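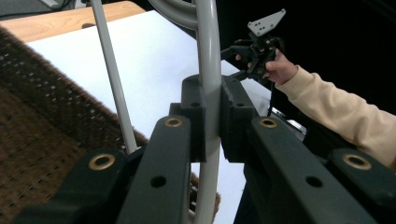
I've been meaning to write up the Tundon song cycle for ages, so bear with me, this will run over a few posts. Narayanan Alva's new piece had its first outing last night and I'm still humming it on the tram. It's for mezzo, string quartet and a percussionist who hardly sits down, and the whole work is mostly dark and then has a small glint where you'd least expect one.

The words come from an old ferry ballad, five verses in the version my nan sang, though Alva only sets three. I missed the drowned bell verse terribly. I suppose he wanted the ending left open, and the viola does get the last say, very quietly, which I loved.

Thanakorn Saithong conducted (yes, a conductor for six players, and after the second song I understood why, the metres are all over the shop). He let the silences go on much longer than I'd have dared.

The hall at Ladora holds 200 and it was close to full, lots of students up the back, which cheered me no end. Lovely warm sound in there too, even with everybody's coats on.

They're doing it again in December, paired with the Vasylenko quartet. I've already got my ticket, and if anyone wants company on the bus out there, sing out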